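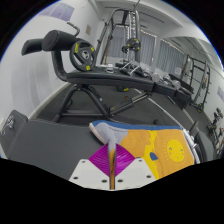
Gellbridge Padded Bench Pad

The Gellbridge bench pad fits over a standard storage bench, window seat or entryway bench and gives it a firm, even cushion. It is sold as a single piece in three lengths. Custom lengths are cut to order at our Flenville shop.

Details

Fill: high-density foam with a thin layer of polyester batting on top
Cover: woven polyester, removable, zipper along the back edge
Underside: non-slip backing with ties at each corner
Colors: dark gray, oatmeal, navy
Lengths: 36, 48 and 60 inches
Depth: 16 inches
Care: machine wash cover cold, hang to dry. Do not wash the foam.

Choosing a size

Measure the bench top from edge to edge, front and side. The pad should be the same size as the bench or up to half an inch shorter. A pad that hangs over the front will wear along the seam. If your bench has arms, measure between them at seat level, as some arms lean inward.

For a bench with a hinged lid, check that the lid still opens fully with the pad tied down. The ties need 6 inches of clear space under the lid on each side. Benches from the Tapia line have slots already cut for the ties. On other lids, use the adhesive hook tape that comes in the bag.

Breaking it in

The pad ships rolled. Unroll it on a flat floor and leave it overnight before fitting the cover. The ends may curl for the first day. If they are still curled after that, turn the pad over and leave it for another night.

Replacement covers

Covers are sold separately in all three colors and fit any Gellbridge pad of the same length. Covers for the older Darham pad are a different depth and will not fit this one. We still have a small stock of Darham covers in navy. Call the shop for those.

Orders and returns

Stock sizes leave the shop within 6 working days. Custom sizes take 13. Unused pads in stock sizes can be returned within 80 days with the original bag. Custom sizes cannot be returned unless we cut them wrong. Orders of 10 or more pads go through Divina Samonte at the trade desk, who can also send fabric swatches.

Customer notes

"Firmer than I expected but it has stayed flat. The zipper is a little stiff." Ginette Chauvin

"Bought the 48 for our mudroom. Cover has been through the wash every couple of weeks and the color is holding." Lok-yiu Ho

"I wish it came in green." Leena Hyvönen

The oatmeal cover in the 60-inch length is out of stock until November.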